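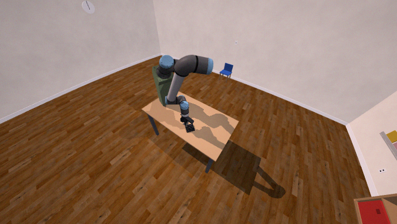
Robotic arm at a wooden table, computer rendering.

Keeping cuttings and newspapers at home

Anyone who follows a long-running story abroad, such as an election or a hostage case, ends up with a pile of newspapers. A few tips for keeping them readable.

Cut out the article the day you read it. Write the paper's name and the date in pencil in the margin. Ink soaks through.

Take off staples and paper clips. They rust and leave brown marks.

Newsprint turns yellow quickly in daylight. Store it flat in a lidded box, away from radiators and outside walls. The loft and the shed are both poor places.

Put a sheet of acid-free paper between cuttings. Don't use sticky tape on tears, and don't laminate anything you want to keep.

Sort by country first, then by date. I have 1,230 cuttings in 14 boxes and can find most of them in a minute or two.

Photocopy the ones you handle often and leave the originals alone.

If a cutting gets damp, lay it on a clean tea towel with another on top and change both every few hours. Keep it away from the hairdryer.

Zeyu Fu, 15 September 2018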